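Service de consigne et de collecte des emballages de boisson
Foire aux questions

La présente page réunit les réponses aux questions le plus souvent adressées au service de consigne de la résidence universitaire Bullgate. Elle complète le règlement intérieur, qui seul fait foi en cas de divergence. Les modalités décrites s'appliquent aux deux points de reprise de la résidence, celui du hall principal et celui du pavillon Grurnby.

Conditions d'accès

Qui peut utiliser le service ?

Le service est ouvert à toute personne titulaire d'une carte de résident en cours de validité, ainsi qu'aux membres du personnel. Les visiteurs peuvent déposer des emballages dans les bacs de tri ordinaires, mais ne peuvent prétendre au versement de la consigne.

Faut-il s'inscrire au préalable ?

Une inscription unique est nécessaire. Elle s'effectue à l'accueil, sur présentation de la carte de résident, et demeure valable pendant toute la durée du séjour. Les étudiants qui changent de chambre en cours d'année n'ont aucune démarche à accomplir. Ceux qui quittent la résidence et y reviennent après une interruption doivent en revanche se réinscrire.

Un tiers peut-il déposer des emballages en mon nom ?

Oui, à condition de présenter votre carte de résident ou une autorisation écrite portant vos nom, prénom et numéro de chambre. Le montant est toujours crédité sur le compte du titulaire de la carte. Aucun versement n'est effectué au profit du tiers déposant.

Emballages acceptés

Quels emballages donnent droit à la consigne ?

Sont repris les bouteilles en plastique transparent ou coloré, les canettes métalliques et les bouteilles en verre vendues à la cafétéria, à l'épicerie Sartori et dans les distributeurs automatiques de la résidence. Un emballage acheté à l'extérieur est accepté s'il correspond à une référence inscrite au catalogue affiché à chaque point de reprise. Ce catalogue comporte actuellement 344 références. Il est révisé chaque année en mars.

Qu'en est-il des boissons importées ?

Une partie des boissons importées figure au catalogue, à la suite des demandes présentées par les associations étudiantes. Lorsqu'une référence n'y figure pas, l'emballage peut être remis à l'agent, qui le dirige vers la collecte ordinaire sans contrepartie. Toute demande d'ajout doit être adressée par écrit à Mme Thoa Diệp, chargée du catalogue, avec le nom exact du produit et, si possible, une étiquette complète.

Les briques et les gobelets sont-ils repris ?

Non. Les briques en carton, les gobelets, les gourdes souples et les pots de produits laitiers relèvent du tri sélectif de l'étage. Il en va de même des bidons d'eau de grande contenance, dont la reprise est assurée directement par le fournisseur.

Existe-t-il un format minimal ou maximal ?

Aucun format minimal n'est exigé. Le format maximal est fixé à deux litres.

Préparation des emballages

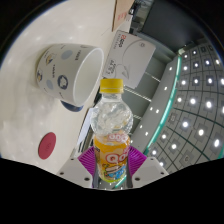 L'étiquette doit rester en place et demeurer lisible, car l'agent s'y réfère pour rattacher l'emballage à une référence du catalogue. Les étiquettes décollées, même jointes au dépôt, ne sont pas prises en compte. Pour les petites bouteilles en plastique, le bouchon est remis en place avant le dépôt : une bouteille Qoo, par exemple, se présente avec son bouchon jaune à vis et son étiquette orange, le nom de la boisson tourné vers l'agent. Les bouteilles en verre sont au contraire rendues sans leur capsule, celle-ci étant déposée dans le récipient prévu à cet effet sur le comptoir.

Faut-il rincer les emballages ?

Un rinçage à l'eau froide suffit. L'usage de détergent est déconseillé. Les emballages contenant encore du liquide, des mégots ou tout autre déchet sont refusés, et le déposant est invité à les reprendre.

Peut-on écraser les bouteilles et les canettes ?

Les canettes peuvent être légèrement déformées. Les bouteilles en plastique doivent conserver leur forme d'origine. Un emballage aplati ne peut être contrôlé dans des conditions satisfaisantes et n'ouvre droit à aucun versement.

Comment transporter un dépôt important ?

Des sacs réutilisables sont prêtés à l'accueil contre signature. Ils doivent être restitués sous cinq jours. Le nombre d'emballages par dépôt est limité à 200 ; au-delà, il convient de prendre rendez-vous auprès de l'accueil.

Versement de la consigne

Comment la consigne est-elle versée ?

Le montant est crédité sur le compte Farix associé à la carte de résident. Il peut servir au règlement des repas à la cafétéria, des lessives et des impressions en salle de travail. Le service ne procède à aucun remboursement en espèces pendant l'année universitaire.

Dans quel délai le compte est-il crédité ?

L'opération est enregistrée au moment du dépôt et apparaît en principe sur le compte le jour même. Lorsque le dépôt a lieu après 18 heures, l'affichage peut être reporté au lendemain. Un reçu est remis sur demande ; il est recommandé de le conserver jusqu'à la vérification du solde.

Existe-t-il un plafond ?

Le nombre d'emballages donnant lieu à versement est plafonné à 600 par semestre et par résident. Les dépôts effectués au-delà de ce seuil sont acceptés au titre de la collecte ordinaire. Les associations enregistrées auprès de la direction bénéficient d'un régime distinct – la demande est à formuler auprès de M. Sandro Tedesco, responsable de la vie associative.

Que devient le solde en fin de séjour ?

Le solde est remboursé par virement, dans le mois qui suit la remise des clés, sous réserve que le résident ait communiqué ses coordonnées bancaires. À défaut, il est conservé pendant un an, puis reversé au fonds de solidarité étudiante.

Puis-je céder mon solde à un autre résident ?

La cession entre résidents n'est pas autorisée. Il est toutefois possible de faire don de tout ou partie du solde au fonds de solidarité, au moyen du formulaire disponible à l'accueil. Le don est définitif.

Horaires et organisation

Quels sont les horaires des points de reprise ?

Le point du hall principal est ouvert de 8 heures à 19 heures, sans interruption. Celui du pavillon Grurnby ouvre de 16 heures à 19 heures, en période de cours uniquement. Les fermetures exceptionnelles sont annoncées par voie d'affichage et par courrier électronique.

Peut-on laisser des emballages devant le guichet en dehors des horaires ?

Non. Les emballages laissés devant le guichet sont évacués sans identification du déposant et ne donnent lieu à aucun crédit. En cas de répétition, les frais d'enlèvement peuvent être mis à la charge du résident concerné, conformément au règlement intérieur.

Le service fonctionne-t-il pendant les vacances ?

Seul le point du hall principal reste ouvert, à horaires réduits. Il est fermé pendant les congés de fin d'année.

Que deviennent les emballages collectés ?

Les emballages sont triés par matière, puis enlevés par le prestataire titulaire du marché. Le verre de certaines références est lavé et remis en circulation. Le plastique et le métal sont acheminés vers des filières de recyclage. Un bilan annuel des quantités collectées est présenté au conseil de résidence et peut être consulté au secrétariat.

Réclamations

Que faire si un emballage m'a été refusé à tort ?

Il convient de conserver l'emballage et de remplir une fiche de réclamation à l'accueil, en indiquant l'heure du dépôt et le point de reprise concerné. La fiche est transmise à Mme Ornella Marino, responsable du service, qui statue après examen de l'emballage. Sans présentation de celui-ci, la réclamation ne peut aboutir.

Que faire si le montant crédité est inexact ?

La demande de rectification doit être accompagnée du reçu. Lorsque l'erreur est établie, la différence est créditée sans autre formalité. Les demandes portant sur un dépôt du semestre précédent ne sont plus recevables.

Existe-t-il une voie de recours ?

Le résident en désaccord avec la décision rendue peut saisir M. Primo Guerra, directeur de la résidence, par courrier motivé. La décision de la direction est communiquée par écrit.

Mes données personnelles sont-elles conservées ?

Le service enregistre le numéro de carte, l'heure de chaque dépôt et le nombre d'emballages par matière. La nature des boissons consommées n'est pas associée au compte du résident. Les données sont supprimées à la clôture du compte. Toute demande d'accès ou de rectification est à adresser à M. Jaxon Desjardins, correspondant pour la protection des données, au secrétariat de la résidence.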